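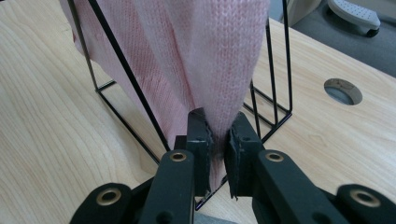 When should finger pads be replaced on hand-held grippers used for fabric tasks?
Posted by Aniela Dudek, 24 Jun 2022

Our site records garment handling with hand-held grippers. The written procedure requires a pad inspection every 200 grasps but does not define a failed pad. Is there an accepted rule for frayed edges or loose covering?

Rainer Eichhorn
We are not aware of a published limit. Our internal rule, in force since January, is as follows. Light fraying at the edges is noted in the log and the pad remains in use. A torn corner or a loose flap requires replacement before the next session, as knitwear may snag on it. Both pads are replaced together, and the grip opening is then checked again.

Pascal Kuhlmann
We change ours every 14 days regardless.

Anneliese Hagedorn
Please also wipe the inner faces before light-colored garments are handled. Marks on the fabric should be entered in the log.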